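Lighting and Workstation Design, Unit 6: Ambient and task light in a shared office
Handout to be read before the February tutorial

Kasell College, Interior Fit-out program

6 comments | 18 shares

6.1 Scope

This unit deals with rooms that get their light from three places: a window, a ceiling pendant and a lamp on the desk. Calculation of daylight factor was covered in Unit 5 and is not repeated. Bring your own copy of the Hovland worksheet, as the tables are not reprinted in this handout.

6.2 Ceiling pendants

A globe pendant gives light in most directions. In a room with white walls and a white ceiling, a good part of that light reaches the desk after bouncing off another surface. The result is soft shadow and low contrast, which suits conversation and general movement. Fine work needs something closer.

Check the following on a survey:
- the state of the diffuser, viewed from directly underneath
- whether pipes or conduits cross the ceiling near the fitting
- the position of the fitting relative to the nearest window
- the colour of the ceiling and of anything fixed to it

Exposed services should be painted to match the ceiling where the budget allows. Dark pipework close to a globe shows up as a band, and people seated below tend to notice it.

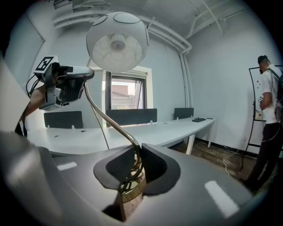 Fig. 6.1. Globe pendant under a white ceiling with exposed pipes; window and roller blind behind.

The blind in Fig. 6.1 is partly lowered. For the worksheet, record blind position as a fraction of the window height and note the sky condition beside it. A reading taken without the blind position cannot be compared with a later one. The frame colour also goes on the sheet. A dark frame against a bright sky produces a hard edge at the opening, and this should be considered when a seat faces the window.

6.3 The curved desk

Curved desks are harder to light than straight ones. The inner edge wraps the user, so the working area is an arc and a single lamp will favour one end of it. Take readings along the inner edge at equal spacing, starting from the end nearest the window. The Skondodell exercise uses 18 points. Measure at desk height with the meter flat on the surface, and keep your own shadow off the sensor.

A white top reflects light upward and raises the level on the underside of objects and on the face of the user. It also gives glare if the finish is glossy. Record the finish by touch and by eye.

Privacy panels on the far edge block low-angle daylight. Dark fabric absorbs most of what reaches it, so a panel beneath a window has a double effect. Enter panel height and fabric colour in column 4. 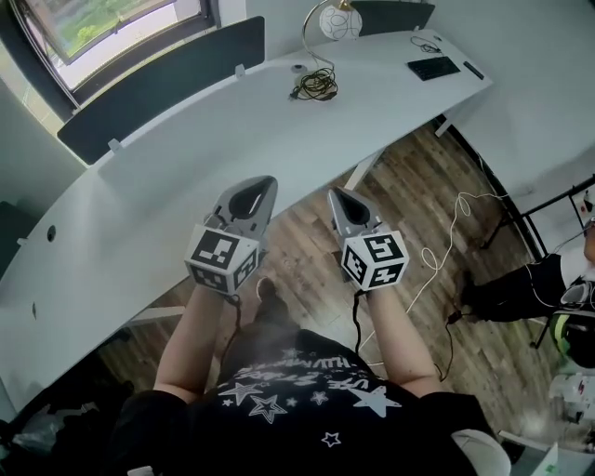 Reading time: 3 min

Fig. 6.2 shows the desk type used in the exercise, with two dark grey fabric panels clipped along the far edge. The lamp has a white globe shade with a dark line pattern and a thin curved stand. A patterned shade of this sort should be treated as a decorative source. It will lift the level near its base but does not direct light onto the keyboard.

Cable openings should be located before a lamp is chosen. Where a desk has more than one, use the opening nearest the lamp and keep spare cable coiled clear of the working arc.

6.4 Exercise

Using the Wustura plan supplied in class, place one task lamp on a curved desk and state your reasons. Mark the pendant, window, blind and panels. The answer should fit on one side of a page. Submit the reading table with it, including any points you had to repeat.

Meter loans: see the equipment desk, Room 110. Return meters in the case with the sensor cap on.

Next: Unit 7, Switching and controls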